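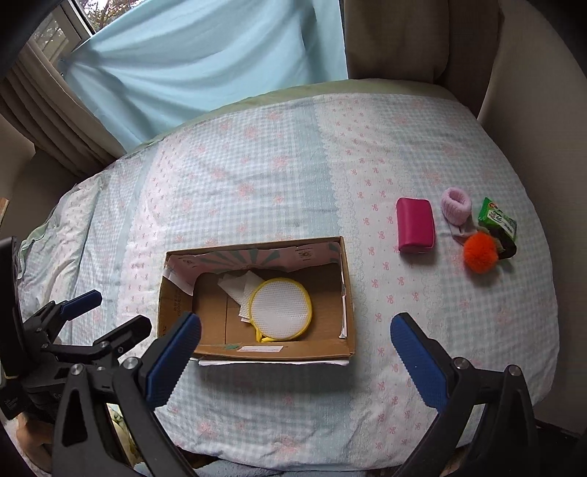
Napaporn Luangrath writes: we have run ours on low since December, and I can sleep through it. The filter door is stiff and I would like a longer cord.

Rolier Grunivent bedroom air mover
Part no. 1712

The Grunivent moves air through the closed space between a mattress base and the floor. It is meant for platform beds and storage beds with poor airflow. The housing is 3 inches high and slides in from either side.

Speeds: 2, plus off
Airflow: up to 80 cubic feet per minute
Filter: washable mesh, Saengthong pattern
Mounting: free-standing on rubber feet - no screws

Keep the intake clear of hanging bedding. Unplug the unit before removing the filter. Rinse the mesh in cool water and let it dry fully before refitting. 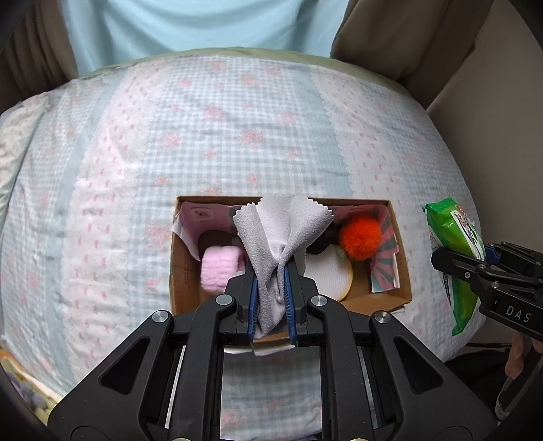

Patchwork quilt, cardboard box and light gray cloth with pinked edges.

The older Flilard filter does not fit this housing. Replacement feet are sold in pairs.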